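Workshop Evening Class, Prerndale
Handout 4: Carburettors, and why your old car won't idle

Hello again, everybody, and well done for getting through the ignition handout, which I know was a long one. Tonight we move on to fuel, and I'll try to be brief (you've heard that before!).

A carburettor is a clever way of letting moving air pick up petrol. Air rushes down the throat, squeezes through a narrow part called the venturi, speeds up and drops in pressure – and that drop draws fuel out of the jet. Open the throttle and more air goes through, so more fuel follows. At idle the throttle is nearly shut, the venturi does very little, and a separate small passage takes over. When a car pulls nicely on the open road but stalls at every junction, look at that little passage first. 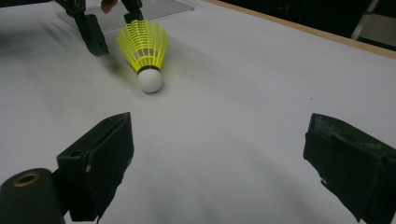
Ese Olaniyan wrote to me after the last class to say that her saloon would only idle with the choke half out, and that she had turned the mixture screw every way it would go. "I was sure it was the jet," she added, "and it was a split vacuum hose all along." A lovely lesson for us all, and a cheap one too.

So, before you touch any screws, please check your hoses, the gasket under the carburettor and the float level. Warm the engine fully, set the idle speed by your own manual (ours on the bench wants 71 turns in five seconds, or a touch over 850 a minute), then adjust the mixture a quarter turn at a time and let it settle.

For next time: read page 26 of the course book and bring an old spark plug if you have one.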